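Calness Cell – Simulation Notebook
November 17, 2020
Subject: Gripper setup check, screwdriver model, wrist view
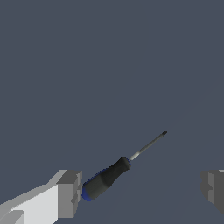 The purpose of today's session was to bring the simulated gripper in line with the fingers now fitted to the physical cell. The old finger model dates from August and was made before the Jernberg pads were installed. Any clearance figure taken from it should be treated as out of date.

Setup. The scene was loaded with gravity off and the table removed, so that the tool would hold whatever pose it was given. The background is the plain one. Shadows from the table had made the inner faces of the pads hard to read in earlier renders, and this is no longer a difficulty.

The screwdriver was placed by hand, handle toward the left finger and tip up and to the right. The blue end cap sits very near the left pad, with a wide gap on the other side. This offset is deliberate. The Debnath fixture presents tools off center, and the closing routine has to cope with one finger arriving well before the other.

Finger model. The new mesh was imported under the same part number as the old one, with the revision letter raised. Two errors were found on import. The pad block on the right finger had been mirrored twice and was facing outward; it was turned back. The collision shape on both fingers was still the old plain box, which ignores the steps and recesses in the pad. It was replaced with a shape built from the new mesh.

Contact settings. Pad friction was left at the value in the Iltow configuration file. Finger speed was reduced for the first closing runs and should stay reduced until the offset case has been reviewed. The run numbers for this block are 649 through 667. Run 649 used the old collision shape and is kept only for comparison – please do not include it in the summary table.

Tool model. The shaft and handle are separate bodies joined at the collar. In the handle-first pose the joint must be locked, or the solver lets the shaft swing when a pad touches the cap. Colleagues loading the tool from the shared folder should confirm that the lock is set, as the saved default leaves it free.

Physical cell. The gripper was powered down and the pads were wiped and inspected. The left pad screws were snug. One screw on the right pad turned slightly under the key and was tightened again, and a paint mark was added so that any further movement will show. The finger zero was reset afterward and the new value copied to the simulation file. The cable guard at the wrist is worn at the bend and a replacement has been requested.

Open items:
Repeat the closing runs with the tool rotated 10 degrees toward the right finger.
Check the mass of the handle against the real tool. The present value was carried over from a different model.
Archive the August finger mesh and remove it from the default load list.
Fit the cable guard when it arrives, then reset the finger zero once more.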